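Notes on the second round of gripper purchasing, September 14, 2022

The first budget I wrote for hand-held grippers had one line in it: the gripper. It was wrong by enough that I had to go back and ask for more, so this time I kept a proper sheet. Most of what follows is that sheet turned into sentences.

We own 2 units now, both from Lillaneck, and want a third. The quote for the third is $2,474. That covers the body, the finger linkage, one set of fingertip pads and the mount arm. It does not cover the camera, storage, spare pads or shipping. Plurnel quoted lower, but their fingers come as a sealed assembly, and a worn tip means sending the whole front end back. I ruled them out on that alone.
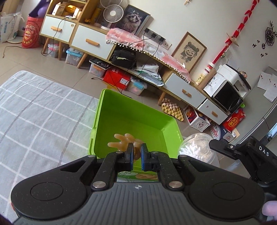 Ouellet, equipment planning and bench work

Pads are the line I underestimated. The blue rubber tips are a consumable and should be budgeted like one. They see mostly small household things: soft rubber toys going into a plastic box, food packages, jars. Soft toys are easy on the tips. Cardboard edges and rough lids are not. I now order pads in bags of 100, which is the smallest quantity where the unit price stops being silly, and I charge them to supplies instead of equipment.

Storage was the other miss. I had priced one drive per gripper and no second copy. The new sheet has two drives per gripper, plus a reader for each place where people are working, because sharing one reader between homes cost us more in travel than the reader did.

Objects and bins hardly register. The work is done in ordinary rooms with ordinary clutter, so the things to be picked up are mostly there already. I allow a small amount for storage boxes in bright colors and stop there.

For scheduling I use Trotix, which handles bookings well and spare parts badly. I keep the parts in a separate table and copy the totals over by hand.

Lead time from Lillaneck is 3 weeks if the linkage arms are in stock. They were out in April, and the order sat. I would rather hold one spare pair of arms with their screw caps than wait on that again, so the pair is in the budget too, under repairs.

Still open: whether the third unit gets its own case or shares one of the existing two. The case is cheap. The shelf space is the problem.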